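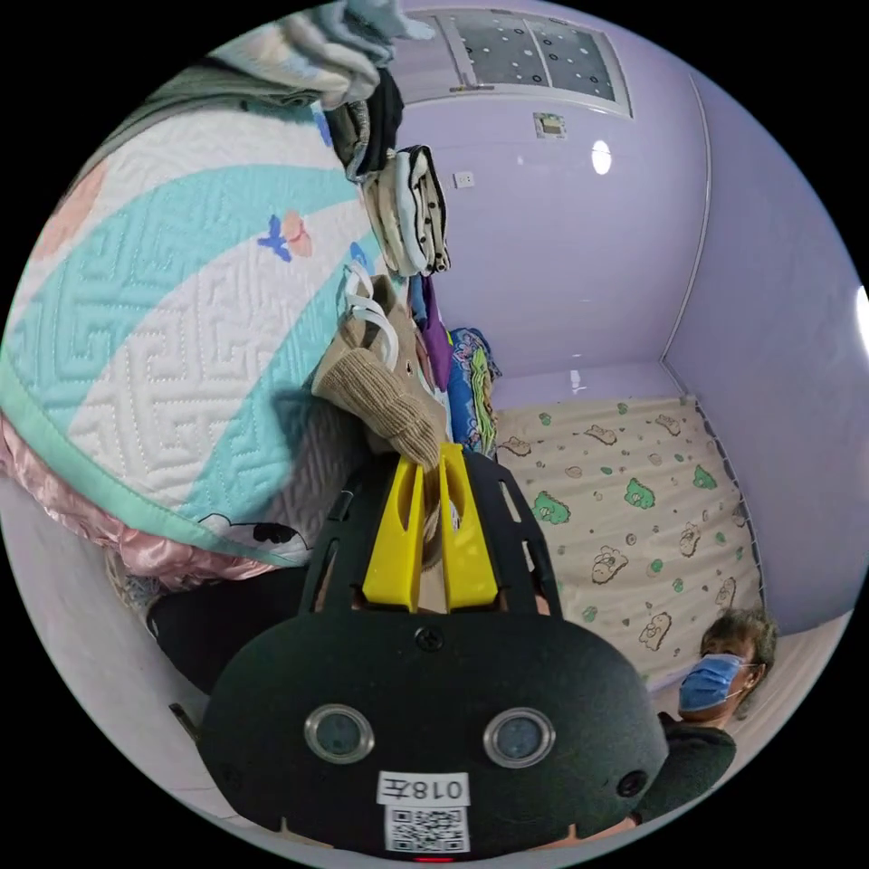 Skernau sock and laundry handling: the dropped-grip fault

Questions and answers for everyone collecting or training on the Skernau set. Last updated in March.

What went wrong?
The finger opening reported by some of our hand-held grippers drifted during longer sessions. A gripper that was closed tight on a sock would log itself as slightly open, and the drift grew the longer the session ran. Policies trained on those recordings learned to stop closing too early, so our arm in Holtosbridge picked up socks beautifully and then let them slide out on the way to the pile. It was a wonderful bug to chase!

How did you find it?
By accident. Towels worked, pants worked, blankets worked. Thin knitted things kept falling. One of us plotted finger opening against time since startup and there it was, a lovely straight slope — the kind of plot you print out and stick on the wall.

How many recordings are affected?
We checked 2,358 episodes and kept 1,439 as they were. The rest are flagged in the index under grip_drift. They haven't been deleted, and the video in them is fine.

What caused it?
A clamp screw inside the finger carriage was working loose. Each squeeze moved the zero point a tiny bit. Thick fabric hid the problem (the fingers never get near closed on a quilt), which explains why we missed it for so long.

Is it dangerous for the person holding the gripper?
We've had no injuries. A loose carriage can jam, though, and then there's a pinch point at the base of the fingers. If yours sticks, power it off before you touch the fingers. Please don't pry it open with the power on.

How do I check mine?
Power on, close the fingers fully on nothing, and read the opening value. Do 5 squeezes and read it again. If the two values differ by more than the limit on your Etadach setup sheet, stop recording and swap the unit.

Do left and right units both have it?
Yes, we've seen it on both. Run the check on each one separately and write down which is which.

Can I rescue my flagged episodes?
Often! If there's a full close near the start and another near the end, the Lamrani script can fit the slope and take it out. Episodes without a second full close stay flagged for now.

What changed in the hardware?
Reworked units have a locking washer and get a bench run of 2,000 squeezes before they go back out. So far the zero has held on all of them.

Should I record differently now?
A little. Do a full close at the start and end of every episode, and repeat the 5-squeeze check after lunch if you're recording all day. Also, please keep doing socks — we want lots more socks.

Where do I send a bad unit?
Back to the Holtosbridge bench, with the readings from your check on a slip of paper in the box. Leave the screws alone, even if one looks loose. We want to see it the way you found it.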